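Visit to the Gritance open day, Sun 7 January

Gritance prepares psilocybin capsules for the Cledelthorpe depression trial. The tour covered storage, weighing and blinding. Stock is held in a double-locked safe – two signatures per withdrawal – and each batch runs to 200 capsules. Placebo matches by weight and color. Enrollment stands at 93, and follow-up runs 90 days. The fundraising dinner in December covered the new balance. 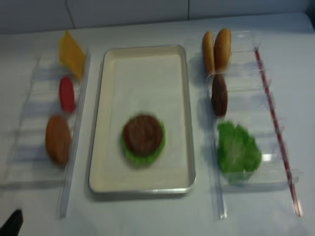

Raili Suominen: Does the 93 include people who dropped out before dosing?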